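How to Check a Lake Lot Before You Make an Offer

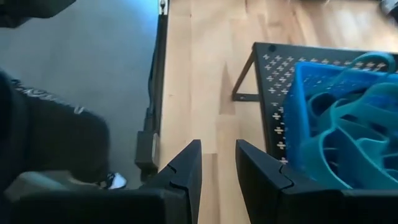 Buying land on a small natural lake is different from buying a lot in town. Part of what you are paying for is water that moves up and down, and the line between your land and everyone else's may move with it. The steps below cover what a buyer can do without hiring anyone, and then the two jobs that are worth paying for. They were written with shallow lakes in the coastal plain in mind, but most of them apply to any lake that isn't a power company reservoir.

Before you start

Get the parcel number from the seller or from the county tax map. Every office you deal with will ask for it. A street address is not enough, and many lake lots don't have one until a house is built.

You will also want a tape measure, a hand auger or post hole digger, a pair of boots, and a printed copy of the plat. Phone maps are fine for finding the road, but the lot lines drawn on them can be off by the width of a driveway.

Step 1. Find out who owns the lake bed

On some natural lakes the state owns the bottom and everything up to a set water line. On others the bed belongs to a single company or to an association, or is divided among the lots. The deed tells you which lot you are buying. It may not tell you what you are allowed to do past the shore.

Ask the register of deeds for the current deed and the recorded plat, then follow the chain back to when the subdivision was first laid out. Look for these words: "to the water's edge," "to the high water mark," "to an iron stake," and "together with the right to use." A deed that stops at a stake leaves a strip between you and the lake, and somebody else owns the strip.

A lot I looked at on Istotia Lake had this problem. The listing said waterfront. The deed stopped short of the shore, and the strip was still in the name of Grodex, the company that had sold the first lots. The company had closed and there was no one left to sign anything. A title attorney can sometimes fix this. It takes months, and the seller should pay for it.

Step 2. Learn the water level history

Shallow lakes with no stream feeding them depend on rain. One dry summer can leave a dock standing over mud, and a wet winter can put the lower end of a lot under water.

Start with any level records the county or the lake association keeps. If there are none, look at old aerial photos. The soil and water office usually has several sets, and they will let you sit and look through them. Compare the shoreline in each one with a fixed object such as a road corner.

Then read the trees on the lot itself. Cypress and gum with swollen bases have spent a good part of their lives in water. Stain lines on the trunks show past high levels. Longleaf pine and turkey oak mean the ground stays dry. If the spot where you want the house has the first kind of tree and not the second, move the house or find another lot.

If there is a dam, a ditch gate or a control board at the outlet, find out who is responsible for it. Ask to see the most recent inspection. If repairs are planned, ask how they will be paid for. At Mistent Lake the owners were each billed 2,000 dollars for a new outlet pipe, and people who had just moved in owed the same as everyone else.

Step 3. Check the soil

Without public sewer, the lot needs a septic permit, and the permit depends on soil. This ends more lake lot sales than any other item on the list.

You can get a fair idea on your own. Pick the highest part of the lot that is well back from the shore and dig down 2 feet. Lay the soil out on the ground in the order it comes up. Brown, yellow or reddish soil is a good sign. Gray soil, or gray spots mixed into the brown, means the water table sits at that depth for part of the year. Black muck near the top is common around these lakes and will usually not pass for a standard system.

Ask the owner before you dig, and fill the hole when you are done.

Your own hole does not replace the county's evaluation. Apply for that as soon as you are serious about the lot, and make the offer depend on the result. In May the health department tends to be backed up, so allow 6 weeks.

Step 4. Read the covenants

Ask for the full recorded set, with amendments. Read the parts on docks, boat motors, minimum house size, tree cutting and short-term rentals. Check the date too. Some older covenants run for a fixed number of years and have expired, which can cut either way.

If there are dues, get a written statement that the lot is paid up. Unpaid dues can stay with the land.

Step 5. Visit at different times

Go once after heavy rain and once in dry weather. Go at 7 in the morning and again after supper. You will learn how the road drains, how loud the boats are, and whether the neighbors on either side use your lot as a way down to the water. A worn path across the lot may be a legal right of way - ask about it before closing.

What to pay for

Two jobs should go to professionals. The first is a boundary survey with corners set and the water line shown on the day of the survey. I used Kenta Takeda of Tsuchiya Land Surveying, who marked the wetland edge on the same visit and saved me a second trip charge. Ask whoever you hire if they can do the same.

The second is a title search by an attorney who has closed sales on that particular lake. Give the attorney your notes from Step 1, including any deed wording that bothered you. Have both reports in hand before the inspection period in your contract runs out, and if either one is late, get the extension in writing.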